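In praise of the outline

My grandfather's workshop in Dustmont had a wall with nothing on it, if you caught it on the wrong day. What I mean is that when all the tools were out on the bench, what you saw was a great sheet of painted board with the shapes of the tools on it: the claw hammer, the two saws, the brace, the row of chisels getting smaller from left to right like a family lined up for a wedding. He had drawn round each one with a pencil and then gone over the pencil with black gloss. I was about five when I first understood that the shapes were instructions. I picked the pincers up off the floor, I found their shadow on the wall, and I hung them up. He didn't say anything. He gave me a mint.

I have been thinking about that wall all summer, on and off, and the more I think about it the more I want to say a few words for the printed outline, the drawn-round shape, the place with a thing's own silhouette waiting for it. We meet it first as very small children, with the tray of shapes or the puzzle with the missing duck, and then somewhere around the age of six it is taken away from us and we are told that we must learn to tidy by willpower. I think this is a great pity, and I think a good many quarrels in a good many houses could be traced back to it.

My own conversion, or my return to the faith I suppose, came through Priya Van Dusen, who lived across the landing from me for the better part of a decade. Priya had a kitchen drawer I was frankly in awe of. She had lined it with white card and drawn round everything that lived there, the peeler and the corkscrew and the little measuring spoons, and the odd thing was that it didn't feel strict at all. You could cook in her kitchen without asking a single question. When you had washed up you opened the drawer and the drawer told you. I have stayed with people for a fortnight and never found out where they keep the grater, and by the end of it I have felt like a burglar every time I opened a cupboard.

So I went home and did my own drawer, badly, in felt tip, and got the ladle wrong because I drew it lying on its side and it has never once consented to lie on its side since. You learn from a thing like that. An outline is a small promise about how an object will sit, and you have to have watched the object for a while before you can make it.

What I like best is how little it asks of you. A label wants reading. A label also wants you to agree with whoever wrote it about what a thing is called, and if you have ever tried to put away another family's kitchen you will know how quickly that goes wrong (I have stood there with a fish slice in my hand, hunting for it under F and then under S, when it was under T for turner). A shape just wants looking at. You hold the thing up and you turn it a little, and there is that moment, quite a pleasant one, when the piece in your fingers and the mark on the board turn out to be the same.

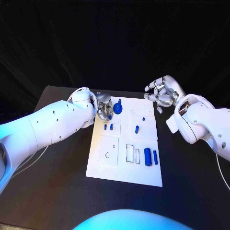
And that moment doesn't wear out, or it hasn't for me. I am fifty-eight and I still enjoy it. I enjoyed it at the village hall in August, when Arlo Quintanilla and I were sorting out the children's cupboard before the autumn groups started up again. There were 14 boxes in there and I don't believe one of them had its own contents. The wooden alphabet had got in with the dominoes, and the dominoes had got in with what I think had once been a toy ironmonger's. Arlo is a patient man but he had gone rather quiet by mid-morning. Then we came to the inset boards, the old Hastine ones with the shapes printed on the base, and we were through those before the kettle had boiled. There was no discussion to be had. Every board simply showed us what it was missing, and where that piece belonged, and we went round the floor collecting.

Arlo said it was the only part of the day that had felt like play, and I said that was because it was the only part designed for people who couldn't read yet, and we both thought about that over our tea.

Now, I know what will be said against me, because my friend Noemi Bellamy has already said it, at some length, on a long walk. Noemi's view is that the outline is a tyrant. It fixes a thing in one place for ever. You buy a new pair of scissors with bigger handles and suddenly the board is telling lies, and you have either to repaint the board or go on hanging the new scissors over the ghost of the old ones. She thinks a house ought to be allowed to drift. She keeps her scissors in a jug, with the pencils and a paintbrush and a feather, and she says that when she goes to the jug she often finds something better than scissors.

I have a lot of sympathy with this. I have been to Noemi's house and it is a lovely one to sit in. I would only say that I have also been there when she was looking for the scissors.

And as for the ghosts, I am not sure I mind them. On my grandfather's wall there was a shape near the door that never had anything on it, a sort of long thin hook, and I asked my grandmother once what it was for. It was a tool he had lent to a neighbour before I was born and the neighbour had moved to Cesterach and that was the end of it. He could have painted it out in half a minute. He left it, and every few years he touched up the edges with all the others. I used to think that was stubbornness. I think now that he liked to be told what was gone, and a plain hook or an ordinary box can't do that for you. A box with one piece missing looks much like a box with every piece in.

That, to my mind, is the real use of the thing, and it is why people whose work matters have never given it up. Kanini Mwaipopo, who taught me what little I know about bicycles, has her whole bench laid out this way, and at the end of the day she stands back and runs her eye along it before she will let anyone have their bike. A bare shape means there is a spanner somewhere it ought not to be. She doesn't have to remember what she owns. She has put the remembering on the wall, where it is no trouble to anyone.

I should admit that it can be overdone. There was a winter when I drew round the things on my desk, the stapler and the tape and the mug, and I came in one morning and found I had put my mug down slightly to the left of its circle and felt guilty about it. That was a bad sign and I turned the paper over. I wouldn't draw round anything that moves about in the ordinary course of being useful. Keys, perhaps, but not spectacles. I wouldn't do it with books, and I would be wary of anybody who did it with shoes.

But for a drawer, or a shed, or a board of pieces that a child is going to tip out on the carpet every day of her life until she is seven, I don't know of anything kinder. It costs a pencil and a bit of card. It works for the visitor and the grandchild and for the person you turn into at the end of a long evening, when all you want is for the thing in your hand to have somewhere to go.

My ladle, by the way, now has two outlines, the wrong one and the right one, overlapping at the handle. I had meant to change the card when I did the rest of the kitchen, and then I found that I had got rather fond of it.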